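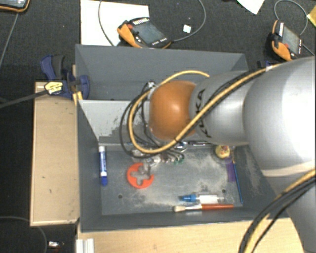

Storage Bins and Small Supplies: Changes for Staff

The Meredith building will complete its review of shared storage bins before the start of the September term. The review covers all divided bins kept on worktables and in the two supply rooms on the lower level.

Staff are asked to empty the bins assigned to their area and return the contents to the supply desk in Room 231. Markers, pens and other writing supplies are often left behind in the front compartments, where a single item is easily missed. Markers that still write should be capped and handed in. Dried-out markers may be placed in the collection box by the door.

Bins with scuffed floors or worn dividers will remain in service provided that the walls are sound and the divider stands firmly in place. Dust should be wiped out with a damp cloth. Solvent cleaners are not to be used on the dividers. A bin with a cracked wall should be marked with a red tag and left beside the supply desk for replacement.

Replacement bins have been ordered from Faveck and will be issued in one size only. Requests for additional dividers should be made on Form 4, available at the desk. Areas that currently use the Kasta stacking trays may keep them through the end of the term.

Labels for the new bins will be printed centrally. Each area should submit its list of label names to the supply desk by April 21, 2026. Lists received after that date will be held for the next printing.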